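Grurken: a home-built two-armed robot and the simulated kitchen it practises in

Last updated August 26, 2026

What this is

Grurken is the software half of a robot I'm building in my garage, with a lot of help from the shared workshop down the road. It has two arms, a parallel gripper on each, and a base heavy enough that I need Shamim to help me get it over the doorstep. Before any new motion runs on the real motors it gets tried in simulation, and this repository holds those simulated runs along with the scripts that made them. I'm having a brilliant time with it and would love other people to join in!

What's in the folders

runs/ has 300 recorded episodes, each up to 60 seconds long, with joint positions, gripper opening and rendered pictures
scenes/ has the room, the counter and the starting layouts
nustov/ is the motion planner (named before I knew it would stick, sorry)
tools/ is for playback and for chopping long runs into short ones

Getting started

Install the packages in requirements.txt, then run play.py with the name of any run. The first load is slow while the textures unpack. If the arms start folded through each other, your joint file is from before February, so delete it and let the script make a fresh one.

Ekow Quartey wrote the playback tool and Sanne Postma sorted out the collision shapes, which were dreadful when I did them.

The reaching runs
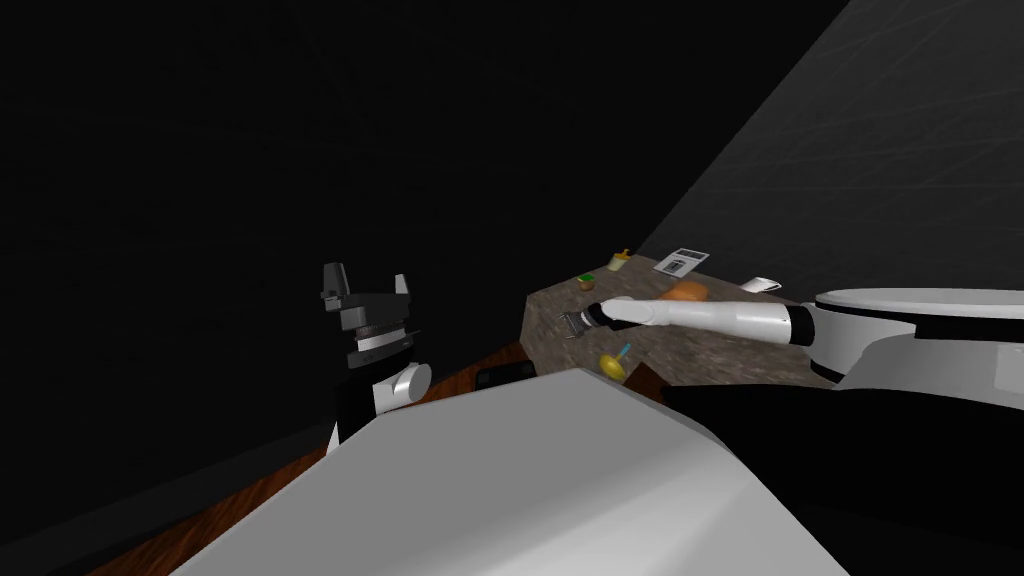 Reaching over a cluttered worktop is the bit I've spent most of my evenings on, and it's finally looking smooth. The planner moves one arm at a time, so the other can stay parked upright at the side while its partner stretches out over the stone. I like layouts where small things sit close together, because the open fingers have to come in low without clipping a neighbour. The yellow toy with the thin blue stick is a good test of that: plan around the round part alone and you'll catch the stick on the way past.

Known problems

Round objects sometimes roll for ever after a light touch. Friction on the counter is a guess and needs measuring.
The dark wall is unlit on purpose, but it makes depth estimates noisy near the edges.
Gripper force isn't recorded yet. Araba is working on it in the mollix branch.

Contributing

New layouts are very welcome, the messier the better. Put each one in its own folder under scenes/ and include at least one run that fails, as those are handy for checking the planner. Open an issue first if you want to change the arm model.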